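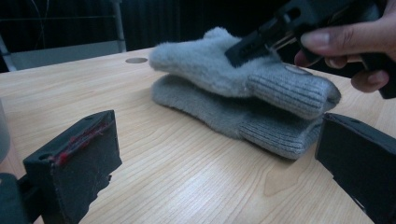
By Freya Whiteley
14th May

Do Gloves Make Your Hands Warm?

Ask anyone why they wear knitted gloves and they'll say, "Because gloves are warm." Are they, though? I have my doubts, and you should too.

Try this. Leave a thermometer on a table in your bedroom overnight. Leave a second one inside a glove next to it. If gloves were warm, the one inside should show a higher number in the morning. Go and look. Mine said the same thing, and I used two different gloves in case one was being lazy.

So where does the warmth come from? It comes from you. Your body makes heat all day long out of the food you eat. On a cold day that heat leaks out of your skin and into the air, and your fingers lose it fast because they are thin and stick out.

A glove slows the leak. Look closely at anything knitted and you'll see loops of yarn with gaps in between. Those gaps are full of air. Air that can't move around is very bad at carrying heat away, and fuzzy yarn holds on to plenty of it. The ribbed part at the wrist is stretchy, so it hugs your arm and helps keep cold air out.

Now, some things people say about gloves that I'd want to check.

"Thicker is always better." Hmm. If a glove is so tight that it squashes the yarn flat, there's less air in it. A looser one might win.

"Mittens are warmer than gloves." This one holds up pretty well. In a mitten your fingers share one space, and there's less outside surface for heat to escape from.

"Wool keeps you warm even when it's wet." Partly true. Damp wool does better than damp cotton, but dry wool beats both.

I once saw a label that said "100 times warmer!" Warmer than what? It didn't say. When a number has nothing to be compared with, you can ignore it.

One more test, if you have an ice cube to spare. Put it in a plastic bag, then put the bag inside a glove. Leave another bagged cube on a plate. Which one do you think will melt first? Write down your guess before you look, or it doesn't count.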